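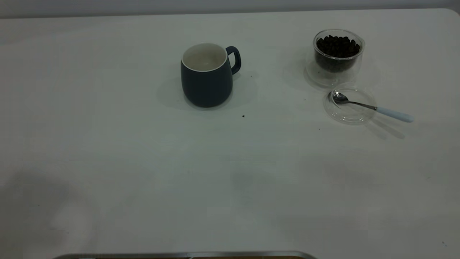
Ticket 2294: coffee demo, arm stops before the scoop
Site: Plemell open day
Opened by: Ashraful Kodikara
Status: open, low priority

2026-10-15, first entry
Visitors loved it! Big crowd at the Girneditz table all morning, and the kids kept asking for another go. One fault though: on 2 runs the arm reached for the spoon and stopped with "grasp target lost". Spoon was lying across the glass lid, blue handle out over the table. Mug and bean jar were found every time.

Reply, Omprakash Chaudhary
Great to hear! My guess is the lid. Clear glass on a white top gives the depth sensor very little to work with, and the spoon bowl sits right in it. Can you raise the exposure by 200 and send me the log?

Second entry
Raised it, restarted, log attached. Next run picked up the spoon by the handle, scooped and tipped the beans into the navy mug, and people clapped! The one after that stopped again, same message.

Reply, Omprakash Chaudhary
Line 340 has the lid and spoon merged into one object. Please try the spoon straight on the table, lid moved well away. I'll look at a proper fix before the December visit.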